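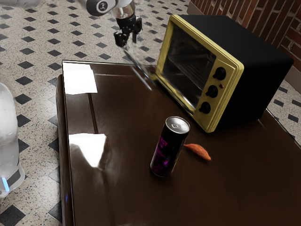

Board game night recap, quick one, typing this on my lunch break.

Eight of us in the end, split over two tables. Muthu brought Farstead, the one with the wool and the river tiles, and taught it in under 25 minutes. Giang won. Again. She sat on her grain till the last round and then bought both bridges at once — rude, but legal, we checked the rulebook twice.

Other table played Pilcombe with Lộc's house rule. Short version: when you lose a harbor you get a pirate ship, and the pirates can gang up. By the third hour the pirates held everthing except one lighthouse, and Hafþór was making speeches from it. Final score 265 to 40-something. Not close. Lộc wants to keep the rule, Hafþór wants it in writing that he objected.

Next up is the long campaign, starting in March. Need four players who can commit, plus a sub. Chiến has the map and the box of 300 or so cubes, please dont mix them with the Farstead ones this time.

Still missing: the blue score marker and page 8 of the Pilcombe rules. Check your coat pockets.

Reply to Giang if you want in on the campaign. Snacks same as last time, more pretzels.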